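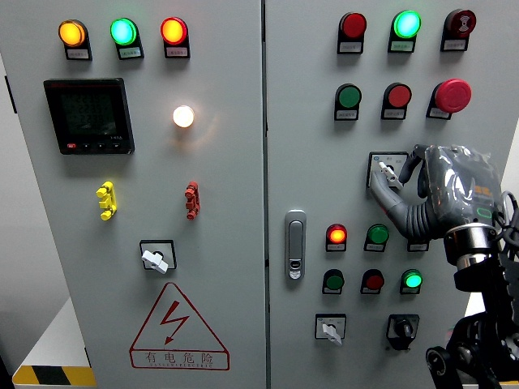 September, switchroom bench at Graltport, started just after 2 and written up over tea.

Spent most of the afternoon on the changeover routine again, the one the night shift at Sutherland would dearly like to stop walking across the yard for. I asked two of them over the phone what they'd miss if the arm took it on, and the answer was the walk itself (fair enough, it's a nice yard when it's dry). More seriously, they want to know who signs the switching sheet. I've said a person still signs, and I've put that at the top of the Grasix draft so it doesn't get lost.

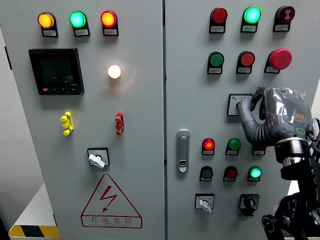 The sheet itself needs rewording, I think. It was written for somebody who has done the job 2000 times and knows what "the usual switch" means, which is no help to a new starter and even less to the hand. The one we care about is the square-plated selector below the emergency stop, so let's call it that everywhere, and give the two at the bottom of the same door their own names as well. Brestari have promised to send fresh label text once we've agreed the wording.

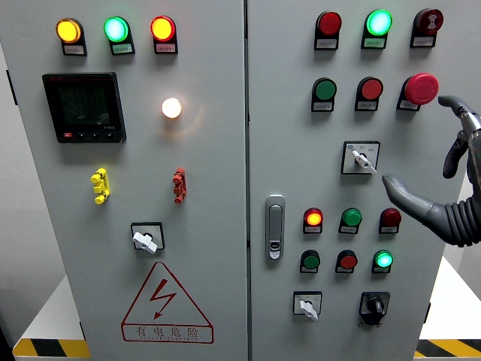
While I'm on wording – the operators asked for a plain "hands off" step before the arm is allowed near the door, with a pause long enough to say no. I like that very much. Three seconds was suggested and I've put it down as 3 for now, to be argued over.

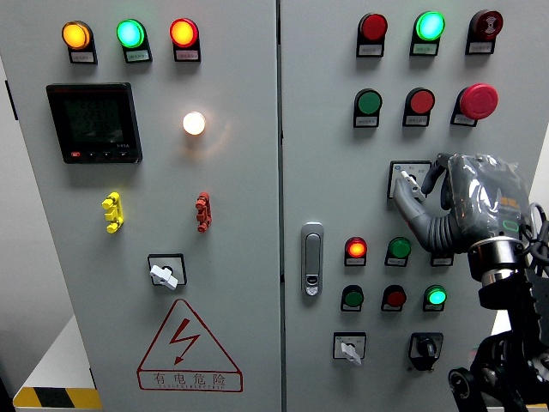

Still to do: ring Sutherland back about the training hours, find the old job card (number 795, last seen in the blue folder), and ask whether the day shift want the same arrangement or would sooner keep doing it themselves.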